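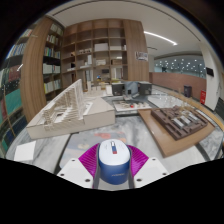 The models on our marble-look table, with the blue and white mouse

Mouse jumpy on a shiny marble table – and how do I dust models with hundreds of thin fins?

Rozália Gajdoš
11 February 2019

Hello all, two questions in one, sorry, but they're about the same table.

We've got a long table in the meeting room at Susmont with a grey and white marble pattern on top. It's where the architectural models live: a big cream one with thin slats and stepped terraces, a brown site model on a light wooden board, a small white one on a grey base and a few plain boxes towards the back. I work at the front of the table because it's the only spot with decent light.

First problem. My wireless mouse hates the bare tabletop. The pointer sticks, then leaps to the other side of the screen! I've put down a big desk mat with flowers on it and it's better on there, but it still wanders when I get towards the grey part nearest me. I've changed the battery and turned the sensitivity down from 2000, which made it slower and no less annoying. Is it the mat, or the mouse?

Second problem, dust. The big cream model sits right behind the mat, and the slats go all the way up into a sort of tall swoop with lots of little gaps. I tried a normal duster last March and it snagged on one of the fins (no damage, but my heart stopped). Visitors do lean in and look, so I can't just leave it.

I'd prefer not to move the model unless I have to, it takes two of us and it's awkward to get hold of.
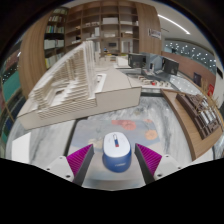 Imtiaz Kanagaratnam

I'd start with the mouse because it's quick. Turn it over and look at the sensor hole with a torch. Mine had a single hair in it and behaved exactly like yours, jumping about on some surfaces and fine on others. A dry cotton bud, a gentle twirl, done. Wipe the little feet as well.

Glossy tops are a pain for a lot of optical mice, so keep the mat whatever happens. If it still wanders on the one part, turn the mat round and try again. Does the trouble move with the mat or stay at the same place on the table? If it moves, it's the mat. If it stays put, try shifting your USB receiver to a port nearer the mouse.

For the model, don't use a duster and don't use canned air close up, it can lift glued pieces. I look after models at Saha and we use a soft, wide make-up brush. Start at the top of the slats and stroke along them, never across, and work down to the terraces last. A hand blower (the rubber bulb sort for camera lenses) gets into the gaps. It's slow – put the radio on.

Tridum

get a new mouse, they cost nothing now

Rozália Gajdoš

Thank you Imtiaz! There was fluff in the sensor, quite a lot of it. Pointer is behaving on the whole mat now, grey end included. Make-up brush is on my shopping list and I'll do the cream model before the next visitors come.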